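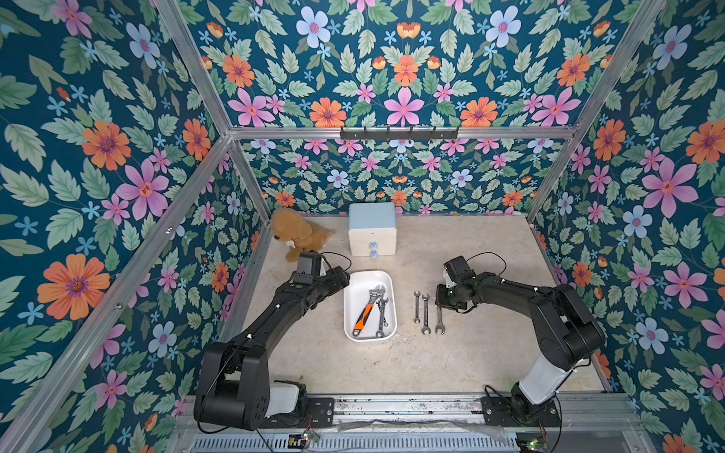 Trurkano Wrench Tray

Trurkano Wrench Tray is a collection of 1,204 short clips about one small, deeply satisfying job: getting wrenches into a tray. If you have ever opened a tool drawer and found every wrench you own in one clanking heap, you already know why I got hooked on this.

The tools are ordinary hand tools, the sort that turn up in any garage. There's an adjustable wrench with an orange-and-black rubber grip, a combination wrench, and a family of plain silver open-end wrenches in different lengths. The tray is white and rectangular with rounded corners and a raised edge all the way around. I love this tray. The edge is what makes the job interesting, as a wrench can be mostly in and still be hanging over the side.

What counts as tidy

This took longer to settle than anything else in the project! Everyone who has ever put away tools has opinions. The rules we labeled by:

A wrench is "in" when its full length lies inside the raised edge. Touching the edge from the inside is fine.

A wrench is "on the edge" when any part of it rests on top of the rim. We kept this as its own label and did not fold it into "out."

A wrench is "out" when it lies on the work surface, even if it's neatly lined up with its neighbors. A tidy row beside the tray is lovely to look at and still gets labeled "out."

Crossed wrenches are allowed. Two tools lying over each other in the tray are both "in," and the clip gets the extra tag "crossed."

A clip is marked complete when every wrench is in at the last moment. 1,090 clips are complete. The other clips are kept in the same folders with the value "partial," and please don't throw them away, they're some of the best material for anyone curious about half-done jobs.

The tools, and what to call them

Names matter a lot in the written notes, so we picked one for each kind and stuck with it.

adjustable: the one with the chrome head and the rubber grip. Easily the most recognizable tool in the set. Older notes sometimes say "the orange one," and we have left those alone.

combination: the silver one that shares the tray with the adjustable in the cover picture. Strictly speaking, a combination wrench has a ring at one end and an open jaw at the other, and the one in that picture has open jaws at both ends. The label name stuck early and changing it would break too many files, so search for "combination" if you want it.

open_end: every other wrench. These carry a size word too (short, medium, long), which is relative to the others in the same clip. A wrench called "medium" in one clip may well be "long" in the next. The jaws don't always follow the length, so there is a separate field for which wrench has the largest jaw.

The surroundings

The work surface is pale beige and mottled, a bit like stone, with some faint scuffs and marks. Silver wrenches on beige are easy enough to find, though the thin ones do take a second look. The wallpaper is gloriously loud: deep teal, with pink and orange flowers and a lot of serrated leaves. A tan plush dog and a small white storage box with a light blue lid are labeled too, under "other," along with the black hook rack on the crossbar. None of them is part of the wrench task.

What's in the folders

clips: the recordings, numbered, one job per file.

labels: one row per wrench per clip, with the tool name, size word, starting place and ending place. The layout follows Protell 3, so if you have scripts for that they should work without changes.

notes: plain-language descriptions for 300 of the clips. These are written the way a person would explain the job to a friend: "put the adjustable in first, then the long one next to it." They vary a lot in length and style, and I think that's what makes them fun to read.

extras: a naming chart, a printable page of the tidy rules, and a list of known mistakes.

Known mistakes

Size words are swapped between short and medium in a few clips where the two wrenches lie at different heights on the surface. A lower wrench can look longer than it is. We fix these as we find them.

"Crossed" was added partway through labeling, so early clips may be missing the tag.

The notes sometimes say "spanner." Same thing as wrench. I grew up saying spanner and it slips out.

Good uses

Finding tools against a plain surface, telling similar tools apart, judging whether something is fully inside a container, writing or checking instructions for a tidying job. It would also make a great starting point for studying the order in which tools get put away.

It's a poor fit for anything that needs exact wrench sizes. We never measured the jaws, and no size in millimeters or inches appears in the labels.

Credits and contact

Put together and looked after by Nhyira Ankrah. The tidy rules were argued over with the Nigam workshop group, who won on the rim question and were right to. Corrections to labels are very welcome; please give the clip number and the tool name. The next set, planned for August, moves on to screwdrivers, and I can't wait, because they roll!

Card last updated 24 May 2024.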